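I kept every piece of bubble wrap that came into the house for four years. It lived in the hall closet, in two trash bags, then in three, and when we packed up the back room in July I finally found out how much of it I could use. The answer is most of it, and I still had to buy tape.

The back room is where I fix things and where Ea Kirkegaard, who rents the upstairs from me, keeps her canning jars and her late aunt's glassware. We had to empty it so the floor could be redone. The floor people quoted me $3,836 for that room and the hallway, with the furniture out of the way before they arrived at seven in the morning. Moving it for us would have cost another $243. I said we would do it ourselves, and then I had nine days.

I started with the glassware, which was probably the wrong end. It would have made more sense to move the heavy things first and have a clear floor to work on. But the glass was what I was worried about, and I wanted it done while I still had patience. Ea wrapped and I boxed. She wraps tighter than I do. I put a sheet of paper around the glass first and then the bubble wrap over that, bubbles facing in, and one piece of tape. She skips the paper. We didn't break anything either way, so I can't say which is better.

The boxes were a mix. I had eight from Vimeck left over from when the new shelves came, and those were the good ones, double-walled and all the same size, so they stack. The rest came from the grocery store. Banana boxes are strong but they have that big hole in the bottom, and you need to lay cardboard over it. I knew that and still lost a jar lid through one on the stairs.

Old bubble wrap has some problems. A lot of mine had gone flat in the bag, especially the large-bubble kind, and pieces that had been taped before were stuck to themselves. I made one pile of flat stuff for filling gaps and one pile of good stuff for wrapping. By the second evening the two piles had become one pile again. Small bubbles hold up much better over the years. If I were going to save any from now on, I would save only the small kind, and I would roll it up and not stuff it in a bag. Stuffed in a bag it comes out as rope. 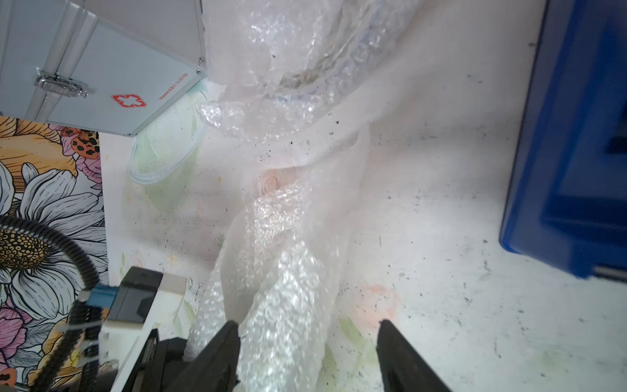
After the glassware I did the medicine and first-aid things, and those took longer than they should have because I read every label. Most of it was out of date. I had burn cream from two apartments ago and four elastic bandages, all of them with the little metal clips missing. I kept two of the bandages. Anything expired that was a real medicine went into a paper sack for the drop-off at the pharmacy, and the bandages and gauze that were still sealed I kept together so they could travel in the car with me. I wanted those where I could reach them while we were carrying furniture. Ea used one bandage on the first trip down with the bookcase, so that worked out.

Then there was the problem of lids. Between her jars and my parts containers we had far more lids than things to put them on. I tried matching them for an hour – I had everything spread out and was getting somewhere – and then I gave up and put all the loose ones in one box marked LIDS. That box is still taped shut. I haven't missed any of them yet.

Tape was the other thing. I bought the Cekau tape since it was what the hardware store had, six rolls, and used five. It tears by hand if you start at the edge, but it doesn't stick to a dusty box at all. Wipe the box first. I went through a whole roll before I worked that out.

My neighbor Emlyn Kemeys came over with his dolly for the workbench and the freezer. He has moved a lot of pianos and he doesn't talk much while he is lifting. The freezer went out the back door with the hinges off. The bench wouldn't turn the corner in the hallway, so we took the legs off, and I put the bolts in a sandwich bag and taped it to the underside of the top. That is the one part of the whole job I would do exactly the same way again. When it came time to put the bench back together, everything was right there.

Storage was a unit across town, $125 for the month, unit 721, which is on the second floor and a long way from the elevator. Ask for the ground floor if you can get it. They had one, I just didn't ask.

The floor is in now and looks fine. About half the boxes are back and unpacked. The bubble wrap from those is rolled up with string around it, small bubbles only, and it all fits on one shelf of the closet. The big-bubble kind went to the drop-off bin at the grocery store, along with the plastic bags. Ea's glassware is staying wrapped until she decides whether she wants the cabinet on the north wall or next to the window. I still need to buy felt pads for the bench legs before I slide it back against the wall.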